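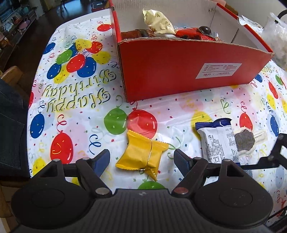 Page last changed: July, 4.15 pm

Senga Farquharson had been trying to get Girnela on screen for so long that she had stopped mentioning it to friends. The six-part drama, adapted from the novel of the same name, starts filming in the autumn with Farquharson as lead writer. It is the first series she has made for the streaming service Zellby, under a deal she signed last year.

"I first read the book on a train and missed my stop," she says. "I wrote to the publisher the same week. They said the rights had gone, and they had. I waited for them to come back."

The novel runs to 794 pages and follows two sisters who inherit a ferry company and a large debt. Farquharson's version drops the opening section, set in the 1950s, and begins with the father's funeral. She expects some readers to mind.

"I minded. I wrote that section as a full episode and it was slow. The director read it and asked me when the sisters came in. Page 41, I said. So it went."

Most of the work was done in a rented room above a shop, with two other writers and a wall of index cards. They wrote the first three scripts together and split the rest.

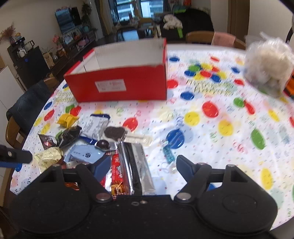
The hardest part was the younger sister, Farah, who hardly speaks in the book. "You get her thoughts for whole chapters, and then she says 'yes' to somebody. I didn't want a voiceover. We gave her a job on the boats, so she has people to argue with."

Casting took five months. Over 2,000 tapes came in for Farah alone, and the part went to an actor who has so far worked only in theatre. Her name will be announced with the rest of the cast.

Filming will be split between a studio and the harbour town of Hisorell, which has a population of 3,378 and one hotel. Farquharson has been up twice to look at the slipway. "They asked if we'd be blocking the car park. I said yes, for nine weeks. They wanted that in writing."

She will be on set for the first block, then back at her desk for the edit. There has been talk of a second series, though the novel has no sequel.

"I've got a page of notes," she says. "I'm not showing it to anyone until we've shot this one."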